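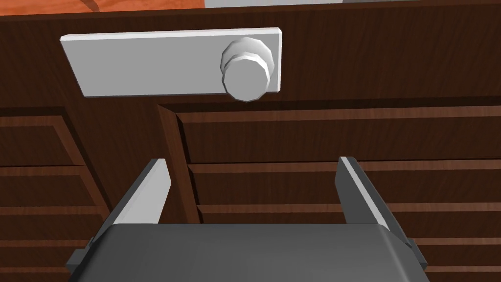
Flevum Extends Sedus Hardware Line to Retrofit Cabinet and Door Fittings

New backplates cover old screw holes on wood fronts

Flevum, a supplier of fittings for kitchens and built-in furniture, will start shipping its Sedus retrofit line in January. The line consists of backplates, knobs and mounting screws for wood fronts that have already been drilled at least once.

Replacing a knob or pull often leaves holes that the new part does not cover. Filling and staining them is slow, and on dark finishes the patch tends to show. Sedus plates are sized to span the hole spacings most common on older cabinets. The installer drills one new hole through the plate and leaves the old ones in place behind it.

The line has 239 part numbers in 4 finishes: white, gray, black and brushed steel. Plates are sold singly or in boxes for trade customers. Every plate has a foam gasket on the back, which takes up small dents and raised grain so that the edge sits flat.

"Most of our returns came down to hole spacing," said Rasmus Kļaviņa, product manager for Sedus. "People measured the new pull and forgot to measure the old one. The plates allow for that – within limits, which are printed on the packet."

Testing

Samples were cycled at the Dilter test shop on pine, oak and beech panels. Each knob was pulled, turned and side-loaded for 2,883 cycles, then checked for play. Screws were retightened once, after the first day of use. Plates with play above the company's own limit were redesigned with a deeper screw seat. The full test report is available to trade customers on request.

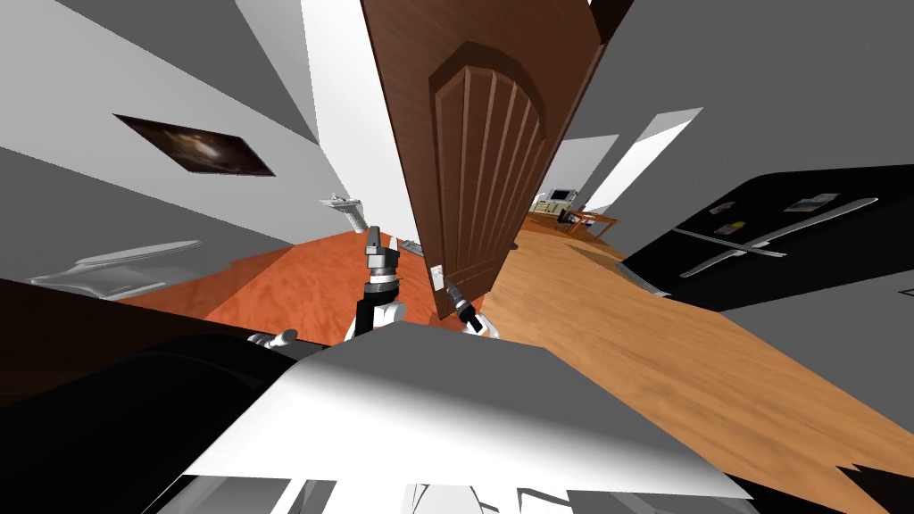 Availability

Sedus parts will be sold through Shaikh, the distributor for Flevum's existing hinge and catch ranges. Orders placed before noon ship the same day from stock. Custom plate lengths have a lead time of 3 weeks.

A paper drilling template is packed with every plate. Replacement gaskets and screws can be ordered separately under the same part number, followed by the letter G or S.

Trade price lists and finish samples can be requested from the Flevum sales office.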